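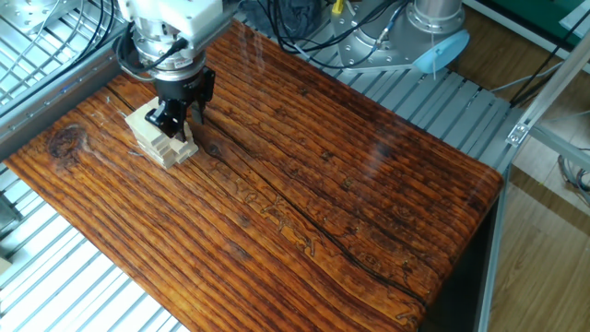

Teaching a block task by hand guiding and by remote control

Part two of the Mudham cell notes. Part one covered bolting down, cabling and the safety checks, and you should have all of that done before you start. This part covers recording demonstrations of a block task, first by pushing the arm about by hand and then with the remote handset. Last changed 12th July.

What you need

An arm with a free-drive mode and a parallel gripper
The Wunar handset, charged and paired
The Hudard recorder running on the cell computer
A set of plain wooden blocks, all the same size
A table or board that does not rock
Masking tape and a soft pencil

The task is to lift one block from the top of a stack laid in crossed layers and put it down flat on a taped mark. It sounds easy. The layers never sit quite square, and the arm has to cope with block ends sticking out by different amounts.

Setting up

Put the board inside the reach of the arm and push down on each corner. If it moves, pack it. A board that shifts by a few millimetres halfway through a session will spoil everything recorded before it, and you won't notice until you train.

Mark the place for the stack with tape. Build the stack by hand, two layers at the least, each layer turned across the one below. Don't line the ends up with a ruler. You want some unevenness, and you want it to differ between runs. Mark the drop point with a second piece of tape, well clear of the first.

Varnished boards throw reflections. Switch the lights on and look at the camera view on the cell computer before going any further. If there is a bright patch where the stack or the drop point will be, move the lamp or turn the board. A bright patch elsewhere does no harm.

Look at the gripper cable too. It should have enough slack to let the wrist turn both ways, but not so much that a loop can catch on the blocks.

Recording by hand

1. Open Hudard and start a new session. Name it after the task and the method, for example crossed_hand.

2. Send the arm to its start pose. Use the saved pose every time. Do not place it by eye.

3. Press record, wait for the tone, then hold the free-drive button.

4. Take hold of the wrist housing, not the gripper. Pulling on the fingers bends the readings and in time loosens the coupling.

5. Bring the gripper over the stack with the fingers open. Stop there for a moment, then lower it with one finger on each side of the block you want.

6. Close the gripper with the foot switch. If a finger lands on top of a block, or presses the front of the stack, stop. Delete the run and go again.

7. Lift straight up until the block is clear, carry it over to the drop mark and lower it until it touches. Open the gripper and lift away.

8. Let go of the free-drive button and press stop.

Keep your arm and head out of the camera view as far as you can. Stand behind the arm's shoulder and reach round. Some of your hand will still be in view, which is the main weakness of this method and the reason we only use it for the first 20 runs. They are good for checking that the task can be done at all and that the start pose is sensible.

Recording by remote control

The handset gives cleaner pictures and slower, jerkier movement. Expect your first few attempts to be poor. Practise with the recorder off until you can lift a block without touching its neighbours.

Set the speed scale to 20 per cent for the descent and leave it there. You can go faster on the carry, but changing the scale in the middle of a run puts a jump in the recording, so most of us don't bother.

Stand where you can see the gap between the fingers. From the front of the board you can judge left and right but not depth. From the side it is the other way about. Pick the side, and use the wrist camera on the handset screen for the rest.

The steps are the same as above, with the stick in place of your hand and the trigger in place of the foot switch. Rebuild the stack between runs. Every so often, turn it a little on its mark.

Checking what you have

Play back each run at double speed. Throw out any where the stack falls, the block is dropped, or the arm stands still for longer than 2 seconds. Long pauses teach the arm to pause.

Then run the Okonkwo filter script over the session folder. It lists runs whose start pose differs from the saved one and runs where the gripper signal is missing. Delete both kinds. Our own set came to 464 runs after filtering, handset runs only.

Common faults

The arm sinks when you press free-drive: the tool weight is set wrongly. Enter it again with the gripper fitted.

The gripper closes late: check the foot switch lead before you look at the software.

The handset drops out near the frame: move the receiver off the metal. A shelf outside the cell works well.

Playback is fine but the arm misses by the same amount each time: the board has moved. Find the tape marks and put it back.

Part three covers training on the filtered runs.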